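Bay 8 pre-start and teaching session checklist, with my comments
Checked by: Tamsin Waaka
Site: Plavemska, back workshop
Date: 2/1/24
Rig: two-arm folding table, taught by remote control

Vaughan asked me to write more than "OK" beside each line this time, so you've only got him to blame. I've kept the item numbers from the old Santon sheet even where the wording has changed, which is why there's no item 6.

1. Emergency stop, operator side
Pass. Pressed it with both arms live and both dropped out straight away. Reset needs the key and the key was where it should be (on the hook, not in Fletcher's pocket).

2. Emergency stop, bench side
Pass, with a comment. It works, but the label has faded so badly you'd have to already know what it is. I've asked for a new one. Please don't write over it in marker again, it rubs off on your sleeve.

3. Enclosure walls
Pass. Back and sides are firm and nothing rattles when you lean a hand on them. I gave the left wall a good push because it was noted as loose in October. Lindsay has put new fixings in and it's solid now.

4. Arm bases and front crossbar
Pass. Went over every bolt with the torque wrench, left base then right. One on the right took a bit of a nip up. Paint marks redone so you can see at a glance if anything has turned.

5. Table frame
Pass. Aluminium rails are square and the feet are all on the floor. I know that sounds like a silly thing to check, but we did a whole morning on a wobbly table last year and every one of those recordings went in the bin.

7. Cables on the arms
Pass, with a comment. This is the one I fuss over. The purple cables need enough slack for full reach but not so much that a loop can hook on something. I drove both arms slowly to the far corners and back with Othmane watching from the side, and neither one pulled tight. The left one does swing over the laundry, so keep the pile in the basket as low as you can stand. If you're the sort who tips the whole load in at once, please think of me.

8. Loose wiring under the left base
Needs work. The small coloured wires hang free down there. They're clear of the arm but they aren't clear of a knee, and I've caught them myself getting up off the floor. I want them tied back and sleeved. Job 329 raised, Fletcher has it.

9. Grippers
Pass. Fingers open and close evenly on both sides, pads are clean, no threads wound round anything. Check for lint every time you change the cloths over. The fluffy towels are the worst and I'd happily never see another one.

10. Gripper cameras
Pass. Mounts tight, lenses wiped, both pictures coming through on the operator's screen. The left one had a thumbprint on it (mine, sorry).
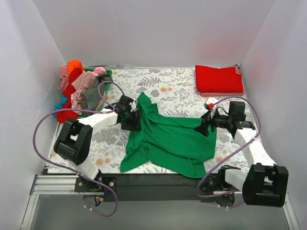
11. Work surface and mat
Pass. The mat has to lie flat right to the corners, and there's to be nothing on it except the basket, the cloth being folded and the finished stack. No tape rolls or pens, and definitely no mugs. I've heard the argument that the robot should learn to cope with clutter and I'm open to it, but that's a different task sheet and somebody has to write it first.

12. Basket and finished stack
Pass. Basket goes in the back left, folded pieces go in the back right. Stick to it even if you'd lay it out differently at home! We had two people using two layouts before, and the Mulesix software treated them as one job and learned a sort of average of both.

13. Operator controls
Pass, with a comment. Hand controllers charged, straps good. There's a tiny lag on the right one when it's first switched on, and it clears after you've moved it about a bit. Don't start recording until it has. I do a few slow circles in the air first and feel like a complete goose, but it works.

14. Speed limit
Pass. Set to the teaching limit and locked. New operators always ask for it to go faster by their second session. The answer is no until Vaughan has watched you do a full basket.

15. Who can be where
Pass. One person on the controls, one person spotting, and the spotter's hands stay outside the enclosure while the arms are live. If a cloth slides off the front, leave it. Stop the arms, call "stopped", then pick it up. I'm writing this out in full after seeing someone (a lovely someone, who knows who they are) make a grab for a falling T-shirt.

16. Recording check
Pass. Test recording saved as 1153 and played back fine, with both arm cameras and the fixed camera in step. Keep the bad folds too, but mark them as bad. Othmane would like a word typed in about what went wrong — "missed corner" or "dropped it" is plenty.

17. Operator comfort
Pass, with a comment. The stool has been swapped for the Katene one with a proper back, and my shoulders are very pleased about it. Take your breaks. You get sloppy with corners when you're tired, and then the robot picks up your sloppy corners.

18. Sign-off
Cleared for teaching sessions, with item 8 to be fixed before the next check. Until then, nobody kneels at the left front corner with the arms powered.

Leftover bits: the spare gripper pads are in the drawer marked 1584, under the cable ties. We're getting low. Lindsay, could you order more when you do the next lot?

Signed, Tamsin Waaka
Seen by Vaughan Mahuika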